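Encyclopedia > Robotics > Faults and incidents > Jimgate

We use cookies to keep this site running. Accept | Manage settings

Jimgate

Jimgate is the nickname for a labeling fault in the Elholm household handling set, a body of demonstrations recorded with hand-held two-finger grippers and used to train robot arms. Reported May 2021 by Taras Pasichnyk. No injuries. Most of the damage was to schedule.

Background

Elholm work was done in lived-in rooms, dorm type, with ordinary stuff on a table. Two grippers, left and right, each logging its own finger opening. Typical items: disposable masks, socks, foam boxes, small packets. Soft goods made up most of the tasks, and thats where the trouble was.
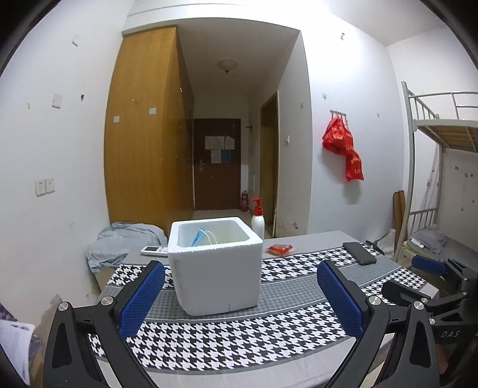

The fault

Left and right finger logs were swapped in 389 recordings. Video was fine. A clip would show one gripper closing while the log said the other one had. Cause was traced to the pairing step: if both grippers were powered up within 3 seconds of each other, the Kravchuk logger gave out the IDs in whatever order they answered. No check after that.

Hard tasks to catch it on were the ones where both hands close at nearly the same time. Two-hand work with a mask on the left and a sock on the right, say, gives a pair of traces that look much alike on a graph. Fabric squashes, so the finger opening never settles on a clean number the way it does with a bottle.

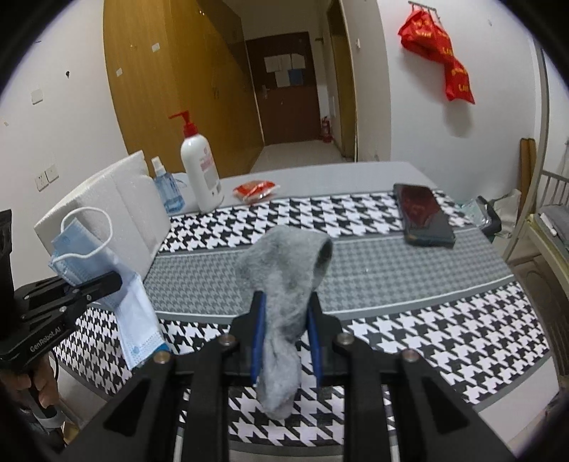

Arms trained on the bad set at Grallgate let go with the wrong hand. In one trial an arm opened over the edge of the bench and then pulled the empty hand back at full speed, and the second arm was in the way. Emergency stop was hit, 2 finger pads torn. Darcy Mudgway's review of the trial called the stop "late but adequate" and asked for a lower speed cap on soft items.

Response

140 recordings were relabeled by hand, the rest dropped. Logger firmware now refuses to start untill each gripper has been squeezed once, left first. Speed cap adopted in December. Older copies of the set are still passed around and carry no warning, check the pairing field before use.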